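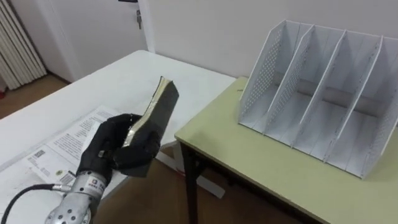

그리퍼 손 과부하 정지 질문요 (책 꽂기 작업)

totomel_k
책 집어서 파일꽂이에 세워 넣는 작업 돌리는 중인데 손이 자꾸 멈춥니다. 에러 181. 엄지 쪽 전류 튀고 바로 셧다운. 문제는 멈추면서 힘이 풀려버림. 어제 두꺼운 양장본 떨어졌고 옆에 있던 사람 발등 맞을뻔... 컨트롤러는 Hunum 거, 펌웨어는 작년 거 그대로예요. 얇은 책은 500회 돌려도 멀쩡했음. 혹시 같은 증상 있으신분?

moffat_lab
181이면 과전류 보호. 우리도 봤어요. 장갑 때문일 확률 높음. 천 장갑 미끄러지니까 제어기가 계속 더 꽉 쥐려다가 리밋 걸림. 장갑 벗기고 해보세요

totomel_k
벗기면 표지에 자국 나서 안됨. 빌린 책이라

관절유
장갑 탓 아닌것 같은데요. 두꺼운 책을 아래쪽만 잡고 기울이면 모멘트가 엄지로 다 감. 잡는 위치부터 올려요. 그리고 손목 케이블 확인. 팔뚝 옆으로 빠지는 그거. 회전 끝에서 당겨지면 신호 튀어서 똑같은 코드 나옵니다

moffat_lab
케이블이면 통신 에러가 먼저 떠야죠. 181은 안 뜸

관절유
저는 떴는데요. 로그 2,605줄 다 뒤져서 찾은거임. 전류값이 한 샘플만 튀면 케이블, 서서히 오르면 미끄러짐. 그래프 보면 바로 나와요

hemthorpe22
원인도 원인인데 멈출때 손이 풀리는게 더 큰 문제 아님? 기본 설정이 토크 오프일 거예요. 정지 시 위치 유지로 바꾸세요. 단 손가락 끼면 안 빠지니까 비상정지는 따로 풀림으로 두고. 고칠때까지 작업 반경 안에 사람 들이지 마시고요

moffat_lab
유지로 두면 모터 탑니다. 저흰 하나 태워먹음

hemthorpe22
그래서 시간제한 걸죠. 최대 6초. 그 안에 팔이 책상 위로 내려오게 하고 풀면 됨

totomel_k
그래프 봤어요. 서서히 오르다가 마지막에 한번 확 튐;; 둘다인가

관절유
둘 다일수도. 케이블 여유 더 주고 파지점 올린 다음에 따로따로 돌려보세요. 한꺼번에 바꾸면 뭐였는지 모름

totomel_k
넵 일단 정지 설정부터 바꾸고 파지점 올려서 돌려볼게요. 케이블은 4월에 점검 잡혀있는데 앞당겨달라고 해야겟네요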